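I have been grumpy since the Leclerc fight and I want to get it out of my system before the rematch talk starts up for July. Yes, I stayed up for the whole card. Yes, I had work in the morning.

So, round one. Joscha Schwerdtfeger came out looking like he'd finally listened to his corner, lots of jabs, feet moving, none of that backing straight up to the fence he did against Donley. I gave him the round easily. Then Leclerc got hold of a single leg in the second and just sat on him for what felt like a week (the crowd in Patotow was NOT happy, you could hear it through the stream).

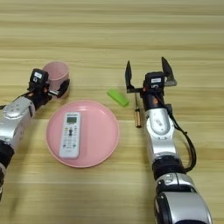
Round three is where I lost my mind a little. Joscha landed 97 strikes in the fight and most of the good ones came right there, and two judges still gave it to the guy hanging on his ankles! My friend Imke says control is control and I should read the rules again. I did read them, Imke. Damage comes first!

The best fight of the night was the one I nearly skipped, Elsa Hyvönen against Yiran Xie. Five rounds, both of them swinging at the horn, and that elbow from Xie in the fourth made me yell loud enough to wake the dog. Split decision for Hyvönen, and I can live with it.

Next card is in Vudurlow and tickets start at 184 bucks, so I'll be on my couch again. If anybody has a better stream than mine, send it my way, please.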